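FOR IMMEDIATE RELEASE
2022-03-19

Levanano Reports New Method for Teaching Robots to Clear and Sort Small Desk Items

Levanano, a research institute for applied robotics, today announced the results of a study on learning two-handed tasks from human demonstration. The method, named Vidis, trains a robot control model on recordings made from head height while people carry out ordinary office work with both hands.

The study centers on a task that is simple for people and difficult for machines: gathering pens, markers and highlighters from a crowded table and placing them upright in a small holder beside a printer. The items differ in length and thickness, lie at odd angles and often cross one another.

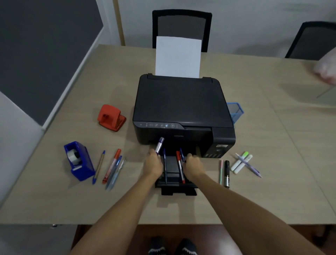
Participants received no script. They were asked to tidy the table as they would at work, using either hand or both, in whatever order they preferred. The research team collected 522 demonstrations in this way. Vidis divides each recording into short segments according to what each hand is doing, then learns the two hands as a linked pair.

"Earlier approaches often treated the second hand as a helper that waits its turn," said Agnese Šimkus, who led the study. "People do not work that way. One hand is already bringing the next pen while the other is still letting go of the last."

The model also learns from moments when the holder is partly hidden by the fingers or when the pens already inside leave little room for another.
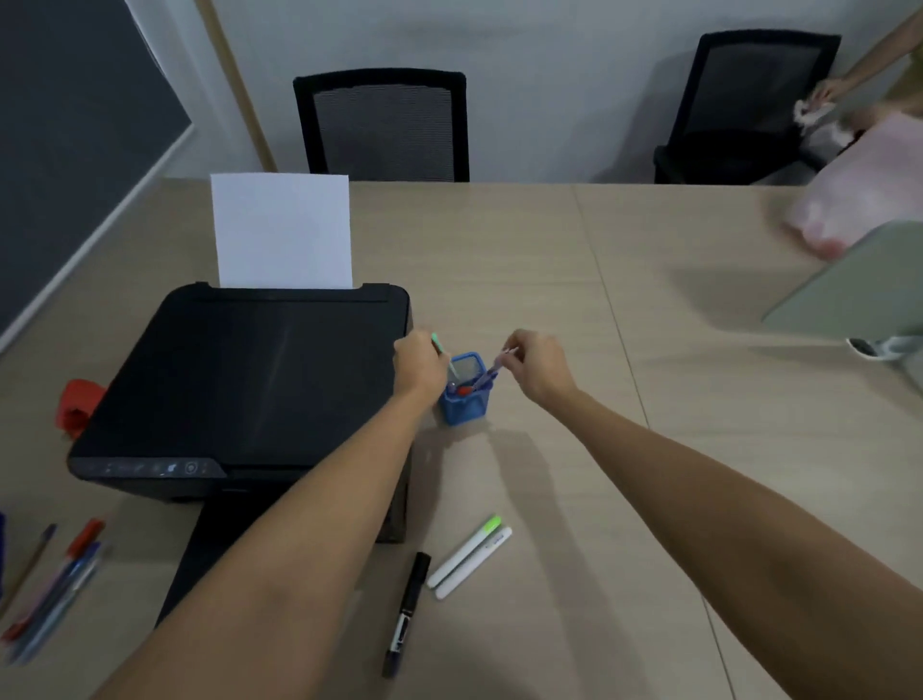 Results

In trials on a two-armed test platform, the model trained with Vidis placed 80 percent of items in the holder on the first attempt. A baseline model trained on the same recordings, with each hand treated separately, placed 40 percent. Items used in the trials did not appear in the training recordings.

The largest gains came late in the task, when the holder was nearly full. Under these conditions the baseline model tended to press down on pens already in place. The Vidis model more often shifted its angle of approach or moved to another part of the opening. 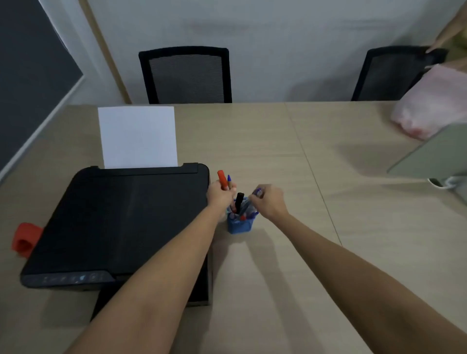 Handling several items at once remains an open problem. The current model can manage bundles of up to 4 pens, but its success rate falls when the items vary widely in thickness.

"We have reported those failures in full," said Halyna Onyshchenko, who directed the trials. "Other groups will need them in order to compare their own work with ours."

The recordings were prepared with annotation software from Foner. Levanano plans to release the data and the trained model to academic researchers in December. A second study, covering paper handling and the refilling of desk supplies, is in preparation.

Media contact: Nathalie Martens, Office of Communications, Levanano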